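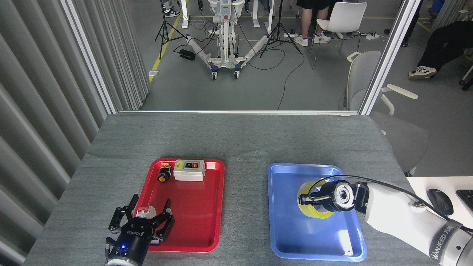 June 2021
By Sólveig Kragh

The Sovora Building Office has completed its review of electrical safety in the older properties under its care. The earliest of these, the Stosia hall, dates from 1838 and has been rewired in stages, with the result that fittings of very different ages are in use on the same floor. Tenants are asked to learn where the controls for shared equipment are found and how they are marked. A switch box with a green button and a red button side by side should be left clear of coats, notices and stored goods at all times.

Inspection of the remaining rooms will begin in October and will cover nearly 300 outlets and switches. Access will be needed for up to 50 minutes per room, and power may be interrupted during that period. Tenants will receive written notice 3 days before each visit.

Extension cords may not be used as permanent wiring. Damaged covers should be reported to the office and may not be repaired by tenants. Questions about the schedule may be addressed to Sigrún Grímsdóttir, Property Services, at the Etanano Street entrance.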